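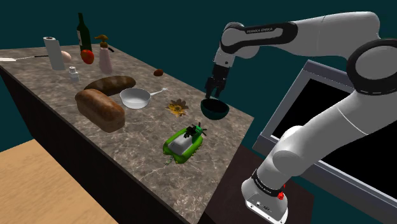
Loretta Quill
Staff Writer, Homes and Food

Where Did the Pantry Go?

The house I grew up in had a room off the kitchen the size of a coat closet. It had one small window, painted shut, and shelves up to the ceiling. My mother kept flour in it, and canned tomatoes, and the roasting pan that came out twice a year. When my parents sold the house, the new owners knocked the wall down in the first month. They wanted a bigger kitchen, and they got one. I was invited in to see it a few years later. The toaster, the bread, the onions and a sack of dog food were all out on the counter.

A lot of kitchens went the same way. Storage moved out of a separate room and into cabinets, and what didn't fit in the cabinets moved to the counter, where the cooking is supposed to happen.

I spent part of the fall in Fomville, a river town where the pantry never fully left. The older streets near the mill were built for workers, and most of the houses there still have a cold pantry on the north side. The walls are thick and the floor is set one step lower than the kitchen. A gap under the door lets the air move. In November, with the heat on in the rest of the house, the one I stood in was cold enough that I kept my jacket on.

People in Fomville use these rooms for different things. One couple had theirs full of squash and apples. Their neighbor stored paint in hers, and a bicycle. A retired baker two streets over had shelved his so tightly that he had to back out of it, and he could find the baking powder in the dark. He told me he had never thought of it as a feature of the house. It was where the food was.

The town keeps a housing survey that goes back to the mill years. It lists 318 houses built with a cold pantry, and 88 of them still have one that has not been turned into something else. Most of the others are half bathrooms now. A cold pantry is a good size for a toilet and a sink, it already has a window, and a half bath helps a house sell.

What changed people's minds

The first thing that hurt the pantry was the refrigerator. Once a family had one, milk and butter no longer needed a cold shelf, and the room lost its main job. The second was the fitted kitchen, with its long matching run of cabinets. Builders liked it because it could be ordered as a set. Buyers liked it because it looked clean in the brochure.

Cabinets are fine for plates. They are less good for food. A standard base cabinet is deep and low, and whatever goes to the back stays there. I emptied mine before writing this and found two jars of molasses, both open, and a box of lasagna noodles I had moved to this apartment with.

A pantry shelf, on the other hand, can be very shallow. The ones in the Fomville houses are often just eight inches deep, one jar and a bit. Everything faces out. You can stand in the doorway and see that you are low on rice, and you don't buy a third bottle of vinegar.

Open kitchens were the third thing. When the wall between the kitchen and the living room came down, in house after house, there was less wall left to put anything on. The island that took its place has drawers, but it also has a big flat top, and a big flat top fills up. Mail lands there. So do keys, school papers and the bananas.

The return, at a price

Pantries are selling again, though mostly at the expensive end. Burkurley, a cabinet maker with a showroom forty minutes from Fomville, began offering a walk-in pantry as part of its larger kitchens and now draws one into most of its plans. The display model has a stone shelf, a ladder on a rail and a second sink. It is bigger than my bedroom.

The salesperson there called it a working pantry. The idea is that the messy part of cooking goes on behind a door while the main kitchen stays tidy for guests. It's a handsome room. It also means a household pays for two kitchens and keeps one of them clean.

There are cheaper ways to go about it. Caldeira makes a freestanding cupboard with narrow shelves on the insides of its doors, and it will fit against any wall wide enough for a bookcase. Floteo sells a set of slim racks that hang on the back of a closet door. I tried the racks. They took an evening to put up – longer than it should have, as I hung the first one upside down – and they hold all my cans and most of my spices. The closet was for coats. The coats are on a hook by the front door now, which my family has accepted.

A carpenter in Fomville told me he gets more calls about old pantries than he used to. Some owners want a half bath taken out and the shelves put back. That is not a small job. The pipes have to be capped, the floor patched, the vent under the door opened up again. He says he tries to talk people out of it if it's the only bathroom on the ground floor.

More often he is asked to build something new in an old shape: a shallow closet on an outside wall, left unheated, with a solid door. He uses pine boards and plain brackets. He recommends leaving one shelf empty, at waist height, as a place to set down the grocery bags.

Living with one

The couple with the squash let me stay for dinner. They cooked with the pantry door open, one at the stove and the other going back and forth for things – an onion, then the salt, then a second onion. Jars went back on the shelf as soon as they had been used, mostly. They argued a little about where the lentils belonged.

Their kitchen is small, with an enamel table pushed under the window and a counter no longer than a bathtub. They have talked about making it bigger. A contractor who came to look said the easy way would be to take out the pantry wall, and that he could do it in under a week. They thanked him and had him fix the porch steps instead.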